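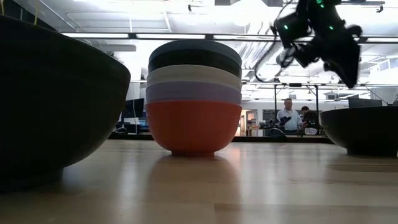

Boterby Adds Nesting Bowl Line for Shared Kitchens and Small Cafes

Feb 2, 2021

Boterby today announced the release of Velto, a line of footed serving bowls in a single size that nest for storage. The line is intended for office kitchens, school dining rooms and small cafes where shelf depth is limited and one bowl has to cover soup, grain dishes and salads. Orders are open now through Shetty, the distributor for the line.

All Velto bowls share one profile. The wall is rounded and rises from a short foot ring to an open rim. Each bowl seats inside the one below it, leaving a narrow band of the lower bowl exposed. The band is wide enough to identify the color of every bowl in a stack without lifting any of them out.

The bowls can be ordered in mixed or single-color cases. Colors in the first release include slate blue-gray, black, pale gray, lavender and orange-red. Customers who assign colors to departments, allergen groups or menu items can order any combination, and the colors do not need to be stacked in a set order. A bowl of any color fits into a bowl of any other.

Size and stacking

Each bowl is 17 cm across at the rim and 71 mm high, measured from the base of the foot ring. The rim and foot dimensions are held constant across all colors. Boterby recommends stacks of no more than five bowls on open shelving and no more than eight in a closed cabinet. Stacks should be lifted from the foot of the lowest bowl, with both hands, and should not be dragged across finished wood.

The foot ring raises the body of the bowl above the table surface. Boterby still advises using a mat under hot contents on lacquered or polished tabletops.

Trial use

The profile was tested in January at the staff kitchen in Nultulness, where the bowls replaced three older sizes. The kitchen served 1,275 meals in Velto bowls during the trial. Two changes were made as a result. The inside of the wall was opened slightly near the rim to keep nested bowls from sticking after washing, and the foot ring was shortened to reduce the total height of a stack.

Bowls should be dry before they are nested. Water held between two walls can slow separation and may leave marks on darker colors.

Availability

The first production run is 2,000 bowls. Cases will ship from the Shetty warehouse in the order received. Single bowls are not sold separately in this release, but replacement bowls can be requested by color once a full case has been purchased. Lids are in development and will be announced at a later date.

Trade customers may request a sample pack with one bowl in each color. Sample packs are limited to one per site and are credited against the first full case.

About Boterby

Boterby designs tableware and storage for shared kitchens. Velto is its first line of nesting bowls.

Trade and press inquiries: contact the Boterby sales office or any Shetty branch.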